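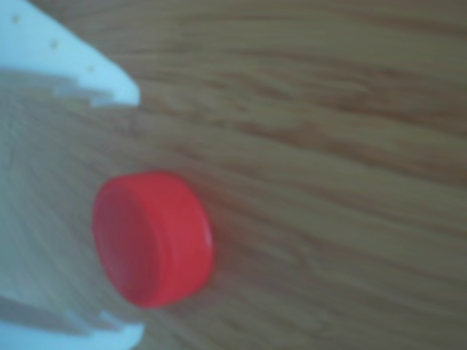

把持部・手首カメラ比較検討 打合せ議事録

時間:午後3時開始
出席:評価担当、機構担当、制御担当、Grellisis側(通話参加)
配布資料:試行記録一覧、Skudiren版指の寸法表、Ragnarsson制御ソフトの設定控え

1.前回の宿題の確認

指の形状を変えた場合の比較表は未完成。Asteo版(従来の指)の記録は揃っているが、Skudiren版(先端を詰めた指)については、途中で手首カメラの焦点設定を変えてしまったため、前半と後半を同じ表に並べてよいか判断がつかない。評価担当は並べるべきではないとの立場。機構担当は、指の良し悪しだけなら焦点は関係ないはずだと主張したが、操作はカメラ映像を見ながら行っており、関係ないと言い切る根拠は示されなかった。

前回の議事録にある「Skudiren版で把持が安定」という一文は、誰がどの記録をもとに書いたのか確認できず、今回をもって削除する。

2.小物(赤いボトルキャップ)

横向きに置いたキャップを対象とした試行について報告があった。Skudiren版で9回、うち把持できたのは6回。Asteo版も同じ9回で、把持できたのは同じく6回。差は出ていない。

機構担当からは、数字は同じでも失敗の仕方が違うとの説明。Asteo版では指先がキャップを押して転がすことが多く、Skudiren版では閉じる位置が手前にずれることが多いという。ただし失敗の分類は試行後に映像を見返して付けたもので、分類した本人は指の種類を知っていた。評価担当より、この分類は参考扱いにとどめ、報告書の本文には入れないよう要請。機構担当は了承したが、納得はしていない様子であった。

映像について。手首カメラは対象が指の間に近づくほど輪郭が甘くなる。キャップは赤一色で木の天板と色がはっきり違うので、ぼけていても位置はわかる。裏を返せば、この対象でうまくいってもカメラが足りている証拠にはならない。木目に近い色の小物でも試すべきだという意見が出て、異論はなかった。何を使うかは決まらず。

3.マグ

絵柄のある陶器のマグを使用。横倒しと正立の両方を対象とする。

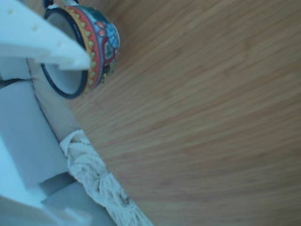 横倒しの場合、縁に近づける段階で上側の指が映像の大事なところに重なる。操作者は縁のどこまで指が入っているかを推測で決めており、記録上「把持成功」となっている試行のうち、狙った場所を掴んだものがどれだけあるかは誰にも答えられなかった。成功の定義が「持ち上がったこと」だけになっているのが原因である。次回からは、掴む位置を試行前に宣言し、記録に残す。

Ragnarsson制御ソフトの「接触推定」機能については、制御担当より、マグで有効に働いているとの報告。評価担当より以下の質問があった。

・機能を切った状態の記録はあるか。→ない。
・推定値と実際の接触を突き合わせる手段はあるか。→今のところない。
・では有効と判断した理由は何か。→操作していて手応えが違う。

手応えは否定しないが、記録にはならない。機能を切った試行を同じ回数だけ行うまで、「有効」の語は資料で使わないこととした。制御担当は、設定の切り替えに再起動が必要で手間がかかると述べた。手間がかかることは了解したうえで、実施する。

4.据え付けと測定環境

腕はテーブルの縁にばねクランプ2個で留めている。工具なしで着脱できる利点は認めるが、腕を大きく伸ばしたときに根元が動いていないかは一度も測っていない。指の先で数ミリの差を論じている以上、根元の動きを測らずに比較表を出すのは順序が逆であるとの指摘があった。機構担当は、目で見た限り動いていないと回答。目視の条件(どこから、どの姿勢で)は不明。

天板の縁には丸みがあり、クランプの当たりが毎回同じになる保証もない。着脱のたびに位置を記録する案と、比較が終わるまで外さない案が出た。後者を採用する。

配線は関節の間でたるみを持たせて束ねてある。手首を回したときに引っ張られないか、次回までに可動範囲の端で確認する。

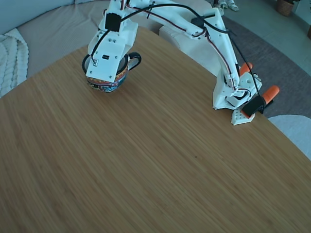 Grellisis側からは、そこまで厳密にやるなら専用の台を組んだほうが早い、家庭のテーブルで動くことを見せるのが当初の目的だったはずだ、と異論が出た。据え付けの誤差も含めて使えるかどうかを見たいのであって、指単体の成績表は求めていないという。

これに対し評価担当は、誤差を含めて見ること自体には賛成だが、含まれている誤差の大きさを知らないままでは、指を替えた効果も据え付けの違いも区別できないと回答。議論は平行線となり、当面は次の扱いとする。指の比較には据え付けを外さずに取った記録だけを使う。家庭環境での試行は別の表にまとめ、指の優劣には触れない。

Grellisis側より、表が二つになると読む側が都合のよいほうを引用するとの懸念。もっともな懸念であり、両方の表の冒頭に用途を書く。

5.手首カメラの更新案

Skudirenの近接用レンズへの交換案。資料には「近距離の視認性が大幅に改善」とあるが、試した距離が書かれておらず、比較画像もない。評価担当は現時点での購入に反対。制御担当は、キャップの輪郭が出れば閉じるタイミングを映像から決められるとして賛成。

なお、既存記録から抜き出した静止画601枚について、焦点の合い具合を点数化した表が回覧された。採点は手作業、採点者は一人。点数の低いものが指の近くに偏っているとの説明だったが、指が画面に入っている画像はもともと端がぼけており、対象のぼけと指のぼけが同じ点数に混ざっている。採点者本人もその点は認めた。

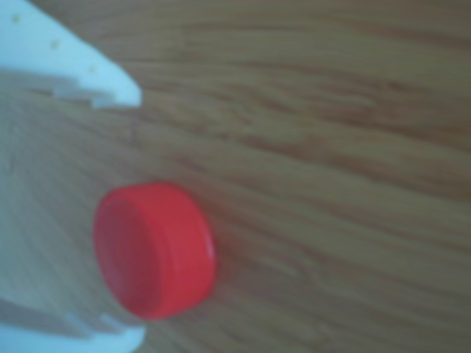 対象の輪郭だけを採点し直す。全数は負担が大きいため、キャップの分を先に行い、マグは後回しでよい。再採点は二人で別々に行い、点が割れたものは捨てずに残す。割れた数のほうが役に立つ可能性がある。

レンズ交換の可否は再採点のあとに決める。照明を変えるだけで足りるのではないかとの発言もあったが、これも試していないため保留。

6.決定事項

・前回議事録の「Skudiren版で把持が安定」を削除。
・キャップの試行結果は「差を認めず」と記載。失敗の分類は参考資料に移す。
・掴む位置は試行前に宣言して記録する。
・接触推定を切った試行を同じ回数で実施。それまで「有効」と書かない。
・比較が終わるまで腕をテーブルから外さない。
・レンズの購入は保留。

7.持ち越し

・木目に近い色の小物の選定(機構担当)
・根元の動きの測り方。ダイヤルゲージを借りられるか確認(機構担当)
・焦点設定を変えた時点の特定。設定控えに変更の記載がなく、ファイルの更新時刻から追えるか調べる(制御担当)
・静止画の再採点(評価担当、制御担当)
・Asteo版の指の予備が残っているか。残っていなければ、摩耗した指と新しい指を比べていることになる(機構担当、至急)

最後の項目は閉会間際に出たもので、時間切れのため議論していない。Skudiren版が新品であることは確認済み。Asteo版の使用開始は3月より前としかわからなかった。

次回は再採点が終わりしだい、評価担当より日程を連絡する。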